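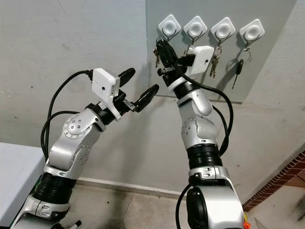
Keys and Small Stuff: Your Questions

I'm Ginette Friesen and I make the Stodo key holder, plus a few other things for people who lose their keys as often as I used to. These are the questions that land in my inbox most.

Where should I hang it?

Near the door you really use, which for lots of us isn't the front one! Mine is in the living room, on the way to the garage. Go for shoulder height, or lower if you have kids who need to reach.

Will it hold a heavy bunch?

A car fob and a few house keys, sure. If you carry a janitor-size ring, split it up - your pockets will thank you too.

Do I have to drill?

Nope. The Stodo comes with 2 screws and a set of sticky strips. Strips want a clean wall and a full night before you hang anything (I know, I'm impatient too). On bumpy plaster I'd go with the screws.

What about the little things that don't hang?

Oh boy, this is my weak spot. Rings, loose coins, that button from the coat I wore in September... they all end up on the table by the sofa, and then they roll under it. 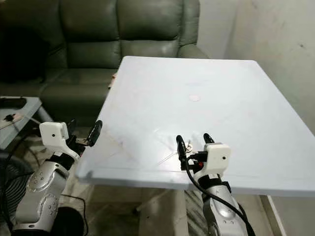 I finally started using a Wosau dish, which is 11 dollars and shallow enough that you can see what's in it. Empty it once a week or it turns into a junk drawer with no drawer.

How do I get scuffs off a pale tabletop?

Damp cloth first, then a dab of baking soda paste, rubbed gently. Real scratches won't budge, and I've made peace with mine.

Do you ship outside Sutherland?

Yes, anywhere in the US. Orders placed by 11th October go out with the old postage rate. If yours hasn't shown up, write me with your order number and I'll chase it down.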